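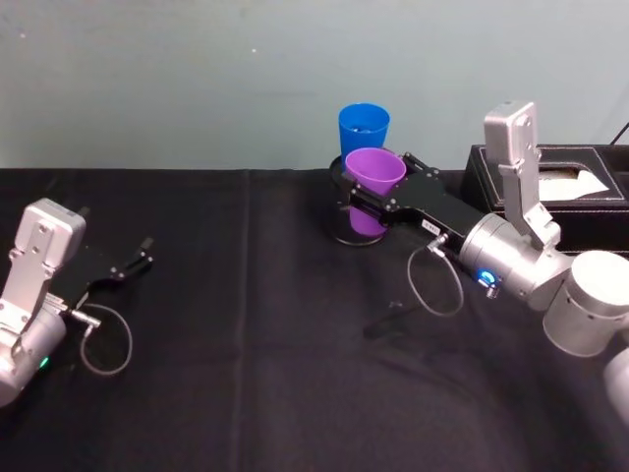
Two-arm bench with a purple cup held at the container. The Brikarmont draft covers shared tables like this one.

Shared robot benches get draft rules, comments open until Friday

Brikarmont has put out a draft code for small two-arm benches, the tabletop kind that labs and training rooms run with people walking past all day. It's short. 18 clauses, most of them one sentence.

The part getting the most attention is clause 3, on idle arms. Under the draft, an arm with no job in the current task has to be parked with its gripper empty and clear of the working arm's path. Doesn't matter if it's powered or not. Plenty of sites already do this, few have it written down.

"People watch the arm that's moving," said Christos Vrettos, who led the drafting. "The other one is where you get bumped. We had more notes on that then on anything else."

Next up, handling. Cups, tubes and other light items would have to be released only once they are supported from below or held inside a container. No dropping from height, even with plastic. The draft also asks sites to write down how far above the rim an item can be let go, and to stick to it for every operator on the bench.

Cables get their own clause. Loops are allowed. They have to be checked at the start of each shift through the full reach of both arms, and a loop that can catch on a container rim has to be re-tied before work starts.
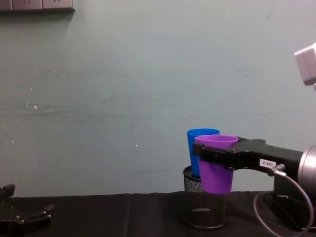 Purple cup in the gripper jaws, blue cup already in the mesh container.

Labels too. Every gripper needs an ID that matches the bench log. An early version said labels must be readable from the operator's seat with the arm in any position. That got cut after sites pointed out wrists rotate. New wording just says the ID has to be readable when parked.

Not everyone is happy. Bilal Abou Jaoude runs the benches at Flilau and says the paperwork is heavy for a small shop. His team would have to fill out a start sheet for each bench, each shift, and keep them all for 50 working days.

"The parking rule, fine, we do it. The cable check, fine," he said. "But the sheets, who is reading those? I'd take one sheet a week and a real inspection."

Vrettos said the retention period is still open and could come down. Ververidis, which supplies fixtures to several of the sites, has asked for a separate annex on table coverings. Wants cloth fastened at the corners so it can't bunch under a gripper. The draft right now says only that coverings must be "secured," with no method given.

Speed limits are not in the document at all. Brikarmont says those stay with the arm makers' manuals and local risk assesments.

Otidlow will trial the rules on its own benches starting in March, with results going back to the drafting group before a final text. Written comments should quote draft number 2146 and the clause. Late ones will be held for the next revision.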